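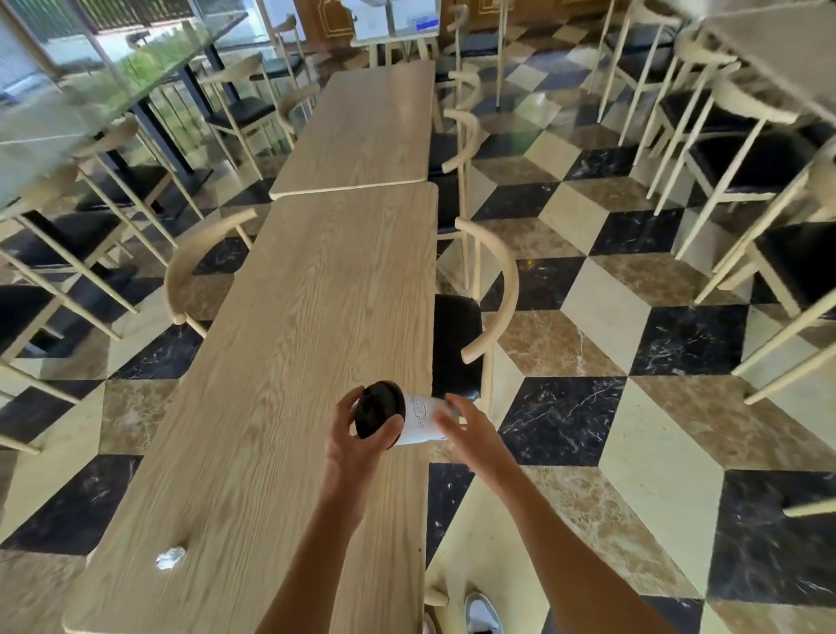 Paper cup with black lid.

Progress report, second quarter of the grant
Zilldale recovery line: shredding and sorting of coated paper and rigid plastics
Prepared by Yolanda Pacheco, plant operations

Where we stand

The line runs. I want to say that first, because the last report promised it would and I did not believe it when I signed it. The shredder, the wash tank and the first sorting deck have all been turning since the middle of April. The second deck is bolted down but has no power yet.

I am less sure than the project plan is that running and working are the same thing. We put 2,928 pounds of material through in the test period. Of that, 1,319 pounds came out clean enough for Saltisell to take. The plan calls that a good start. I would call it less than half, and some of what Saltisell accepted they accepted as a favor, at a lower price.

Feedstock

The bales from Clernolville are supposed to be sorted before they reach us. They are better than they were. They are still full of things made of two materials stuck together, mostly food service items, and the shredder does not care which is which. Lids come off and sort well if they go in as lids. Once they have been chewed up together with coated paper, the pieces are too close in weight for the air knife to do much with.

The supplier says a different nozzle will fix this. They said the same about the last nozzle. I have asked for a trial at their cost before we order one, and so far have a friendly phone call and nothing in writing.

Shredder

Knife wear is worse than quoted. We turned the first set after 30 hours of cutting and the edges were already rounded. Metal is the likely cause. The magnet over the infeed belt catches steel, but foil and small aluminum pieces go right under it. An eddy current unit was in the original budget and was taken out at the review. I argued against that then and would like it looked at again.

Noise at the operator's station is within limits with the hood closed. With the hood open it is not, and the hood gets opened a lot to clear wraps from the rotor. We have moved the stop button closer, and the crew now locks out before every clearing, with no exceptions for short ones.

Wash water

The settling tank fills with paper pulp faster than the drawings assumed. We empty it every Wednesday and it needs it by Monday. Arrieta has offered to haul the sludge but wants a lab result first. The sample is out.

Money and schedule

Spending is under plan, but only for the reason that the second deck has not been invoiced. Once it is, we will be slightly over. Electrical work on that deck is 5 weeks behind. The contractor's new date looks hopeful to me and I have not built the next quarter around it.

What I am asking for

Approval to move the unspent training money to a used eddy current separator, if we can find one with service records. Also permission to turn away bales that fail a quick check at the dock. At present we take everything and pay for it in knives.

I have left the recovery target unchanged in the attached sheet, as instructed. My own view is that we will miss it this year unless the bales improve -- the machinery alone won't get us there.

Y. Pacheco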